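Laundry robots: money and planning FAQ for house managers
Gilska Supported Living -- Equipment and Purchasing
Updated December 27, 2024

Quick answers to what keeps landing in the inbox. Will tidy up when there's time. If yours isn't here, ask Ostap Skoryk, not the helpdesk, they only forward it to him anyway.

Is this a purchase or a lease?
Either. Strand House is going for a lease, Trirkov Road wants to buy outright. Both go on the same form, section B. Please don't fill in section C as well, that's for hoists.

If you buy, it sits in your capital line. If you lease, it's running costs and you need to show it for the full term, not just the first year. Two bids came back last round for exactly this.

What do we have to pay and when?
Supplier for both sites is Bokirari. Their terms to us:
Deposit 40 per cent on order
Balance on sign-off at the site, not on delivery
Support plan £200 a month per robot, starts at sign-off
Lead time 8 weeks from deposit clearing

Delivery and unpacking are in the price. Taking away an old machine is not.

What does the headline price leave out?
Cable tidying, mostly. And the floor, the socket, staff hours while it's being set up, a spare set of hand covers. Put these in as separate lines. A single line called "extras" gets sent back.
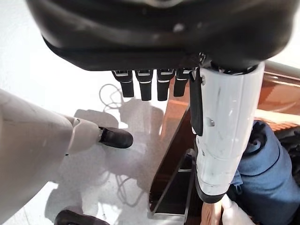

Floor space is where most draft budgets come up short. Managers measure the washer and the robot and stop there, then the bid has nothing in it for the area in between. Allow for limbs reaching well out from the body, and for leads. A thin cable lying in loops on the floor like the one by the black foot there is a trip hazard under our own policy, so cable covers or clips need to be in your first-year figures. Also clear the furniture. Wooden pieces, metal frames, folded blankets, anything that's stored near the working area -- cost the shelving now or lose the space later.

Do we need a new washing machine?
Probably not. Front loader, door that opens wide and stays open. Top loaders no. If your door swings back on its own get the hinge looked at before the site visit, it's a small repair and comes from your normal maintenance budget.

Stacked machines: ask first. Mairéad Quinlan has the list of what's in each house and will tell you if yours is on the maybe pile.

What about baskets? Ours are all sorts.
One good basket by the machine is enough to start. Rectangular, open top or a lid that folds right back out of the way. Wicker is fine if it isn't shedding bits. Tall hampers are awkward, leave them in the bedrooms.

Don't order new baskets for the whole house on this bid. It will be struck out.

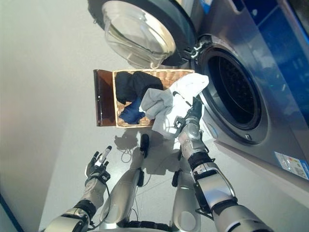
Towel held between the basket and the drum, right hand gripping, left hand open. Lid folded back flat beside the basket.

Can one robot cover two laundry rooms?
On paper yes. For budgeting, no. Moving it between rooms needs a member of staff, a route with no steps and a second clear area at the other end, and once you've costed that it doesn't look so clever. If you have two rooms pick the busier one and say so on the form.

Who minds it?
A trained person in the room. That's our rule for the whole first term and it won't be relaxed for bids that say they're short-staffed. Put the hours in. Roksolana Semeniuk does the training rota and can give you the hourly rate to use. Please use hers and not last year's, the rates changed in May.

Does it save staff time then?
We don't know yet and you shouldn't claim it. Any bid with a saving in it has to show where the figure came from. Leave the box at nil if unsure, nil is a perfectly good answer and nobody gets marked down.

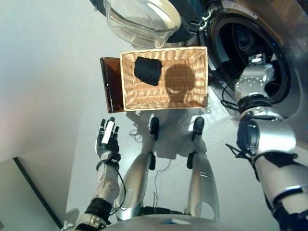
Right hand at the rim of the door opening, black cloth in the basket. Note the loose wires on the floor between the legs and by the feet -- budget for cable management.

Which consumables go in?
Hand covers, wipes, cable clips, floor tape. Clear plastic bowls or tubs if you sort small items seperately. All of that is stationery-level spend, use the house card, keep the receipts. Batteries and anything with a part number go through the support plan.

What isn't covered by the support plan?
Damage from liquids. Damage from being moved by someone who hasn't had the training. Cosmetic wear, so scuffs and marks on the white shells are ours to live with. Fingers are covered, once per hand per year. After that we pay, ask Volodymyr Polishchuk for the current price list before you guess.

Furniture in the way -- can we claim for moving it?
Moving, yes. Replacing, no. If you've a table or polished piece you care about get it out before sign-off, or put a pad on it and accept the risk. The hand reaches further than you'd expect, and shiny wood shows every knock.

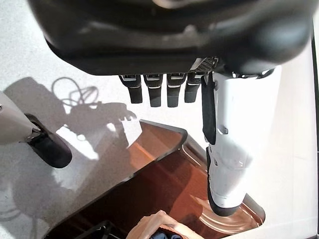
From the hand camera: four fingers pointing down, the long white part reaching over glossy wood. Part of someone's hand is just below. Keep people's working space in your floor plan too.

Insurance?
Group policy, already told. You need to send the serial number within 2 days of delivery. Photo of the plate is fine. Miss it and the excess falls on the house.

Can we use donated money?
Yes if the donor agrees in writing. Not for the support plan though, that has to be proper running costs.

What if we change our minds?
Before the deposit clears, no charge, just email. After it clears the deposit is gone. After delivery but before sign-off, talk to Arsen Zinchenko the same day and don't sign anything, not even the driver's sheet if it says "accepted" on it.

Where's the form?
Shared drive, Purchasing, Laundry. Use the new verison with the blue header. Floor plan goes in as a separate file, hand drawn is ok as long as the measurements are readable and the sockets are marked.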